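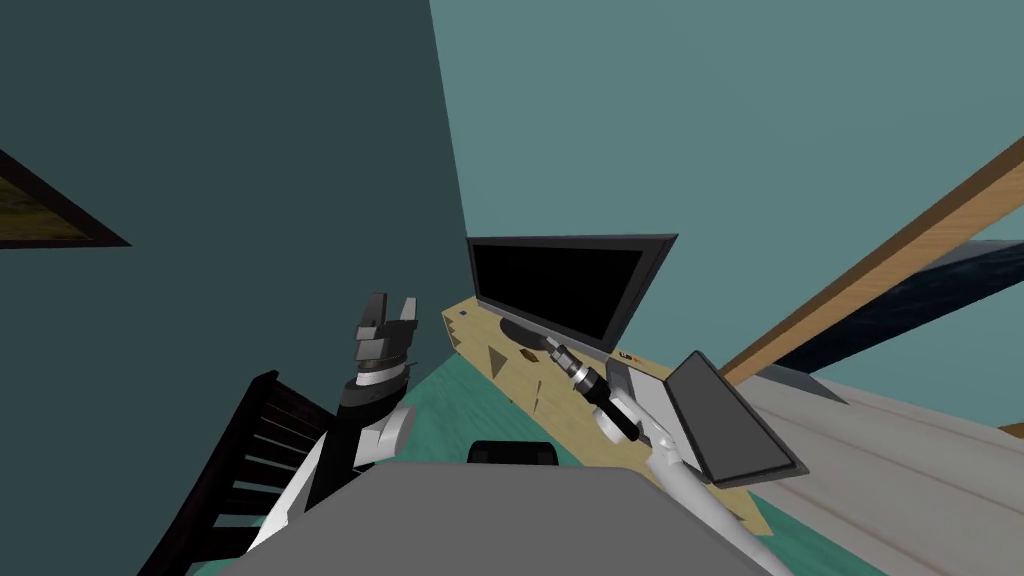

Sim view, tilted-camera set. Both arms at the desk, left gripper open.

From: Ylva Rustad
To: sim-manip list
Subject: Re: [sim-manip] camera tilt randomization - does it help or just hurt

Sorry for the slow answer, was in Gullport until Saturday and the wifi there is what it is.

Ryu wrote:
> We tried adding camera roll to our randomization and success went down on
> everything. Same policy, same demos, only the render changed. Before I
> throw it out - did you see the same with the two-arm desk tasks? How much
> roll are you using and is it per episode or per step? Also do you rotate
> the actions with it or leave them in the base frame? We left them alone.
>
> And is your clutter fixed or resampled? I can't tell from the write-up.

OK, in order, more or less.

Yes we saw a drop. At first. Then it came back and went past the baseline, but only after we stopped doing it per step. Per step is bad, the policy sees the room swing every frame and learns to ignore the wide camera completely. You can check this fast: black out the wide view at test time and see if anything changes. For us nothing changed. So it was running on wrist views and joint angles and we were paying to render an image it never used.

Per episode is what we have now. Roll is drawn once at reset and held. The render at the top is one of the steep ones, wall and desk both running off at an angle. I would not go past that. We had a wider range for a while and the desk kept leaving the image on one side, which is no use to anyone.

Actions: leave them in the base frame, you did that right. We tried rotating them into the camera frame and the two arms started fighting each other. My guess is the left/right split gets muddy once the roll is big, since "left" in the image is no longer left for the robot. Did not chase it further. If somebody has, please write.

Clutter: resampled per episode, positions only. The monitor and laptop stay somewhere on the desk, they just move. Wall color is resampled too, also the picture on the wall and the chairs. The small plate on the desk with the letters (UUB in that one) is a random string, we put it in because an earlier policy had latched on to a fixed label and used it to find the desk. Random letters killed that. Cheap fix, recomend it.

Numbers, as far as I trust them. 2,696 episodes in the training set, 8 tasks, 2 seeds. Yes two seeds is thin, I know, the third died with the disk in March and I haven't rerun it. Tilted training beat upright training on 6 of the tasks when tested with a shifted camera. On the other 2 it lost. Both of the losers are the ones where an arm has to go in behind the monitor, and the stand gets hidden by the forearm a lot of the time. So could be occlusion and nothing to do with roll. Want to split that out before it goes in the paper.

With the camera where it was in training, no real difference either way. So if your camera is bolted down and nobody touches it you can skip all this. We can't, ours gets bumped.

Other things that cost us time, in no order:

- Sornent clips roll silently if your up vector is not normalised. No warning. We had a whole run that was basically upright and thought the method did nothing.

- Big flat things close to the lens. We get gray surface filling the bottom middle in some layouts and it eats a lot of pixels. Haven't decided if that's good randomization or just waste. Leaving it in for now.

- Don't crop after the roll to hide the borders. Roll the camera itself in the renderer. Cropping changed the field of view along with the angle and then you are testing two things at the same time.

- Pririx exporter writes camera pose at the END of the episode, not the start. Fine when held fixed, wrong if you are still on per step. Check that before comparing with my numbers.

Ryu, if you send me your config I can run it on our desk scenes this week, the queue is short. Just the camera block and the reset function, don't need the checkpoints.

Still owe people the plots by task. Coming when teh seed thing is sorted.

Ylva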